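About us

Rorkville Music Rooms. Small music school, 3 teachers, two practice rooms and a piano that gets tuned more often than it used to.

Started by Treasa Costello, who taught fiddle out of her kitchen in Diltbridge until the neighbours had enough. Poonam Gautam came on the next year for voice and theory. Guitar and bass are shared between them and Mr Farías, Friday afternoons only. 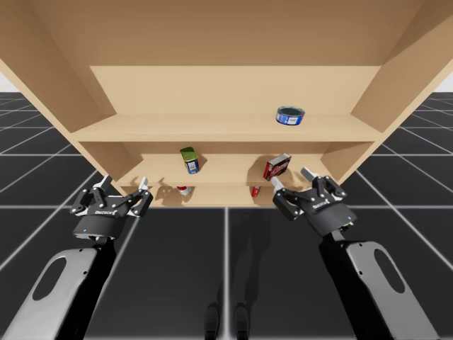 Lessons are half an hour or 50 minutes, your pick. All ages, our oldest beginner was 71 when she started cello elsewhere and switched to us for singing. No exams unless you want them. If you do, we'll get you ready, just tell us early so theres time to learn the scales properly.

Student concert every May at the Hatier hall. 17 players last time, plus a recorder group. Families welcome, bring a plate.

Rooms can be hired by the hour outside of lesson times. Drums ok before 8 pm, not after. Ring or drop in, we're usualy here from three.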